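Patura: a shared contact panel for small office phone systems
Student project report
Author: Shih-chieh Tang
Submitted: 08/02/2022

1. Why I chose this project

My placement was in a small office where everybody used a softphone on their desktop and kept the customer records in a completely separate program. When a call came in you saw a number, copied it, switched windows, pasted it into the search box and hoped the record opened before the caller had finished saying hello. I did this for a whole term and it drove me up the wall! Patura is my attempt to put the record next to the call, with no copying at all.

2. What Patura does

Patura is a narrow panel that sits beside the call window. It listens for an incoming call, takes the number, looks it up and shows the name, the last note and any open tasks. You can type a new note while you are talking and it is saved against the contact when the call ends (or sooner, if you press Save, which my testers always did).

There are four parts:

Call listener – picks up ringing, answered and ended events from the softphone
Matcher – turns the number into one standard form and finds the contact
Panel – the bit the user sees
Note store – a small database called Bilico, which I wrote first and rewrote in week five

3. The matcher

I expected this to be the boring part and it became my favourite. People store phone numbers in the most wonderful variety of ways: with brackets, with spaces in odd places, with "ask for Jan" typed on the end. My test list had 900 contacts in it and the first version of the matcher missed 164 of them. Most of the misses were numbers with a country code and a leading zero left in. Once I stripped the zero and ignored anything after the first letter, only a handful were left, and those were plain typing mistakes.

Where two contacts share a number, the panel shows both and lets the user pick. I did try guessing from the most recent call, but it picked the wrong person often enough that I took it out again.

4. The panel

The first layout was far too busy. I had put in everything I could fetch, simply because I could fetch it, and my testers couldn't find the name. The second layout, which I called Drukau in my notes, has the name in large type at the top, the last note under it and the rest folded away. It also remembers its width between sessions – a tiny thing, but it got the most thanks.
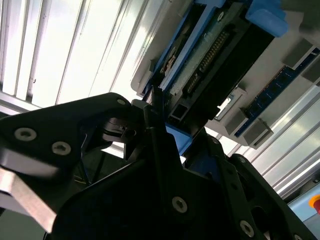 Figure 1. Black gripper with silver hex-socket screws, below an overhead device.

5. Problems

Saving notes when the network dropped took me most of February. At first a note typed during a dropout just vanished. Now it goes into a local queue and is sent when the connection is back. The queue keeps its order, but if two people edit the same contact while one of them is offline, the later save wins. I know that is rough and I would like to do it properly.

The call listener only works with one softphone at present. I started a second connector, Chien, and got as far as ringing events. Ended events arrive twice and I have not worked out why.

6. What I would do next

Finish Chien, add a keyboard shortcut for Save and let users choose which fields are folded away. I'd also love to try showing a shared team note, so that whoever picks up next can see what was promised. The source and the test list are in the project folder, with set-up steps in the readme file.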